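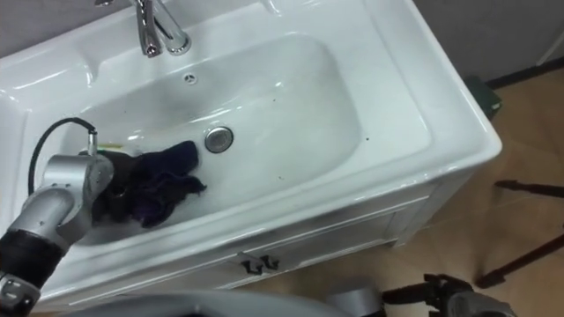
Druteck Basin Cleaning Practice Kit, reviewed

I have wanted something like this for years! The Druteck kit is a practice guide and a set of supplies for anyone teaching a robot to wipe down a bathroom sink: a 30-page rulebook, a packet of soil mix, dark cloths, floor tape and a score sheet. We ran it at Skikatdale on a full-size vanity with a chrome faucet, and I am very happy with it.

The best part is the rulebook. It sets out what counts as a clean basin before you start, so you don't end up arguing over it with the arm already in the bowl. Soil goes on the floor of the bowl and near the drain, always from the same packet. The wipe has to cover the rim too, and the faucet must not be bumped (a bump is a failed run, even if the bowl is spotless). I love how strict that is.
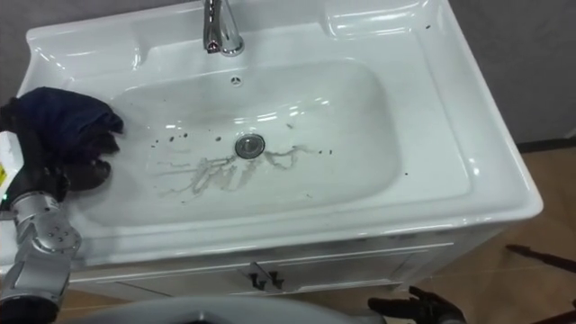 Does the kit work with hands as well as simple grippers?
It covers both, and there is a separate page for each on how the cloth should be held at the start of a run.

The cloth page deserves its own praise. A bunched cloth hides how much fabric is touching the surface, so the guide asks you to write down the starting grip and the fold before each run. We skipped that at first and our scores were all over the place. Once we did it properly the sheet started to make sense – and comparing two runs got a lot easier.

What I would change: the soil mix needs a measuring spoon, and the score sheet crams the rim and the bowl into one box. A thin smear at the drain and a few specks on the rim are different problems with different fixes. We drew our own line down the middle of that box. The Luo sheets, which we used before, had this right, though their safety pages were thin. 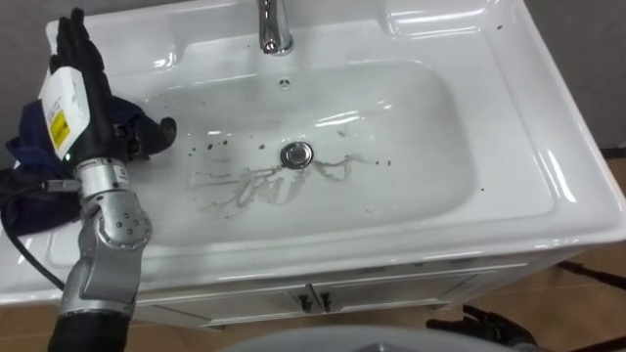

Floor and cable rules

Three pages on this, and I would have taken more. The kit asks for a marked line on the floor that people stay behind while the arm is powered, a stop button within reach of whoever is watching, and a check of every cable before each run. Simple stuff, clearly written, and easy to read out loud to someone new.

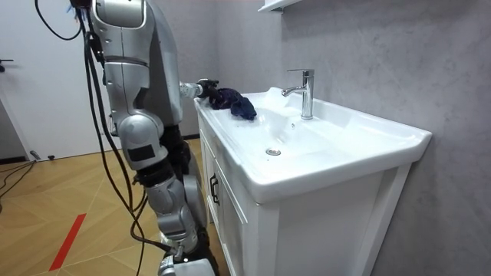 My one real worry is cables, and I wish Druteck had given them a full chapter. The rule says to keep slack away from moving joints and off the walking path, but it gives no advice for a full-size humanoid. With black cables dropping past the hanging arm and legs to the floor, and another one snaking in across the boards, there is a lot to look over before you press start. The Plirnodard guide has a nice drawing of a cable route for tall machines, and I'd happily see something like it in the next edition. Red tape on a light wood floor is easy to spot, at least, so that choice gets full marks from me.

Would I buy it again? Yes, and a second soil packet with it. Refills are sold separately under part number 2394.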